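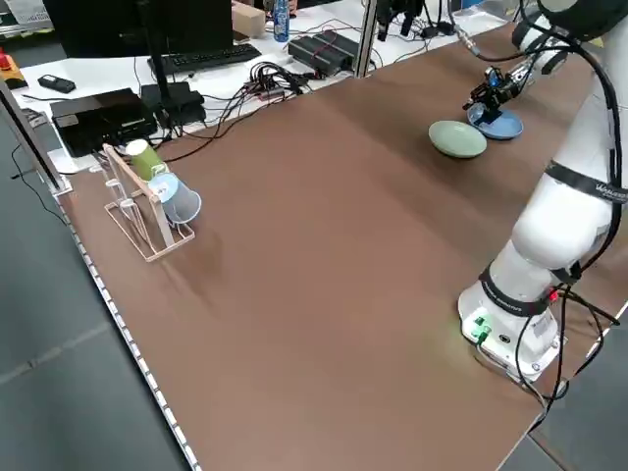

Cabin connectivity trial: progress report for the October period

Prepared for the Gremach program office by Magdalini Koutsoukos
Oct 26, 2019

Status

The Plulholm antenna is installed on both trial aircraft and is working on one. The second unit passed its bench test but drops its link during steep turns, and we have traced this to the pointing software. A corrected build was received from Khunthong and is loaded on the ground rig. It will move to the aircraft after the regression run is complete.

Work completed

Passenger sessions logged in the period came to 3508. Sessions shorter than one minute are kept in the log but left out of the speed figures. Median download speed per device was 10 megabits per second at cruise, against a contract target of 6. Upload speed was not measured on the first flights - the logging script wrote only the download column - and those records cannot be recovered.

The cabin access points were moved forward by four rows after the survey found weak coverage near the front galley. The change needed new brackets and a revised wiring drawing. Both have been signed off.

Handover between satellite beams

Link loss at beam handover lasts around four seconds. Web pages and messaging recover without action by the passenger. Voice calls drop, and most video players stop and buffer. The modem vendor, Naltton, has proposed opening the second beam before closing the first. This needs a second receive chain, which the present modem has but does not use. A license key is required and is not in the current budget. 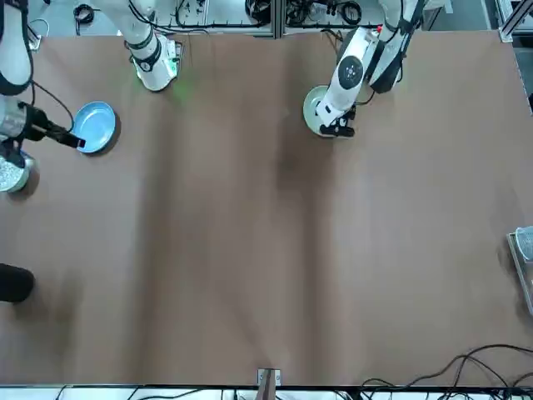
Selim Bayram, on reading the draft of this section, asked that the handover fix be treated as a condition of acceptance and not as an option. In his view the median speed hides the problem, and passengers will judge the service by how often it stops. He also asked for handover losses to be reported per flight, with the route shown.

We agree with the reporting change and will apply it to all flights from the start of the trial. The acceptance question is a contract matter and is passed to the program office for decision.

Next period

Load the corrected pointing software on the second aircraft. Repeat the upload measurements on both. Obtain a written price from Naltton for the license key - the verbal figure is not enough to raise a change request.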